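件名: Re: [Rirnidness-ml 324] 小物部品の置き方と下敷きの件
差出人: Lieven Groen
宛先: Rirnidness-ml

Lieven です。返事が遅くなりました。5月の打ち合わせの前に、下敷きと部品の並べ方の話だけ片づけておきたいので、Bart さんのメールに順に答えます。

Bart Van Beek さん:
> 部品の並べ方について確認です。前回の版では、置き場所の線が
> 太すぎて、小さい部品が線に紛れるという意見がありました。
> また、Cavley の部屋で使っている黒い机だと、下敷きから落ちた
> 部品は見つけやすいのか見つけにくいのか、どちらでしょうか。

線は細いほうに統一する方向で賛成です。太い線は遠くから見ると分かりやすいのですが、部品を置いたときに輪郭と線のどちらに合わせればいいのか迷います。Astuvska のほうで刷った分は線の内側に合わせる決まりにしていて、Cavley では外側に合わせていたため、同じ部品を置いても位置がずれていました。

落ちた部品については、色によります。青いものは黒い机の上だと沈んで見えます。白いものや薄い灰色のものは目につきます。机の色を変えるのは大ごとなので、下敷きの外に部品を出さない運用にしたほうが早いです。
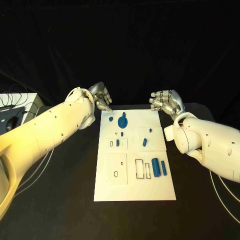

運用といっても難しいことは考えていません。始める前に全部の部品を下敷きに載せ、終わったら全部が載っていることを見て、袋に戻す。それだけです。袋は Hendriks の棚の上から2段目にあります。口が開いたままの袋が時々あるので、最後に触った人が閉めてください。

> 部品の呼び名も揃えたいです。「丸いの」「つまみ」「円盤」と
> 三通りの呼び方が出てきて、同じものなのか分かりません。

同じものです。上に出っ張りのある丸い青い部品のことで、今後は「円盤」でお願いします。「つまみ」は出っ張りの部分だけを指すことにします。細くて立てて置くものは「ピン」、太さがあって短いものは「円柱」、四角いものは「ブロック」です。輪の形をした小さいものは「リング」。白と灰色があるように見えるかもしれませんが、表の上では区別しません。

呼び名の一覧は共有フォルダに置いてあるものを書き換えました。古い一覧を印刷して壁に貼っている部屋があれば、はがしておいてください。

> 立てて置く部品は寝かせたほうが安定すると思いますが、どう
> でしょうか。ピンは転がりますが、立てると倒れます。

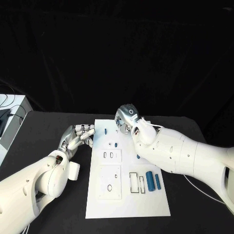
ピンの向きは前から意見が割れているところです。寝かせると転がり、転がった先が下敷きの外だと先ほどの話に戻ります。立てた場合は倒れることがありますが、倒れても近くにあります。下敷きの左上寄りに青いピンを1本立てた状態を見てもらうと、白地に対して形がはっきりしていて、ここに1本あるということが一目で分かります。そのすぐ右にあるごく小さい白いもののほうがよほど見落としやすく、白地に白は避けたいところです。小さい白い部品の置き場所にだけ薄い灰色を敷く案を出しておきます。濃くすると今度は線が読めなくなるので、刷り見本を見て決めましょう。

ピンについては立てて置く、で進めます。底が斜めになっていて立たないものが混ざっていたら、別の袋に入れて私の机に置いてください。やすりで直せるものは直します。

> 下敷きの材質ですが、紙のままで続けますか。板に貼るなら
> 見積もりを取ります。

見積もりはお願いします。前に Hendriks 経由で聞いたときは、まとめて500枚からという条件で、うちの規模では多すぎました。40枚で受けてくれるところがあれば、多少高くてもそちらがいいです。紙の利点は、線を直したらその日のうちに刷り直せることです。板に貼ってしまうと、次に線を変えたくなったときに全部はがすことになります。私としては、線の位置が決まるまで紙、決まってから板、という順番を考えています。

紙の保管は平らにしてください。筒に丸めると端が浮いて、載せた部品が動きます。 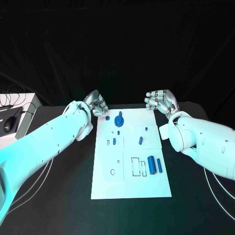 折り目については、私は以前から気にしています。たたんで封筒で送ると必ず筋が残り、開いてからしばらく重しを載せても完全には消えません。うっすら筋が入って面が区画に分かれたように見える紙でも、細い黒線の輪郭は問題なく読めて、青い小さな部品も載っています。ですから、折り目があるというだけで捨てる必要はありません。困るのは筋が輪郭の線とほとんど重なっている場合で、これは置く位置を間違えるもとになります。左半分の、薄い四角の中に細い長方形の輪郭があって右隣に短い円柱が立つところなどは、線が込み入っているので特に注意してください。次に送る分からは、折る位置を輪郭の外に決めておきます。

あと、下敷きの左上に置く小さい部品の件です。サイコロ形のものと、形の崩れた塊のようなものを同じ場所に置いてよいのか、という質問が別に来ていました。置き場所は同じで構いませんが、記録の表には別の行で書いてください。表の番号は1799番まで埋まっているので、続きから使ってください。途中の空き番号は欠番にしてあります。後から詰めないようにお願いします。

> 最後に、片づけの時間が毎回足りません。終了の何分前に
> 声をかければいいでしょうか。

15時に終わる回なら、14時40分に声をかけてください。部品を袋に戻すより、下敷きの紙を揃えるほうに時間がかかっています。紙の向きは、円盤を置く側を奥にして揃えます。逆向きに入っていると次の回の人が並べ直すことになります。

まとめて決めたいのは次の点です。返事はこのメールへの返信で結構です。

・線は細いほうで統一し、部品は線の内側に合わせる
・ピンは立てて置く
・白い小さい部品の置き場所に薄い灰色を敷くかどうか
・板の見積もりは40枚で取る

灰色の件だけは刷り見本ができてからでいいです。見本は Astuvska に頼んであり、届いたらまた流します。

Lieven Groen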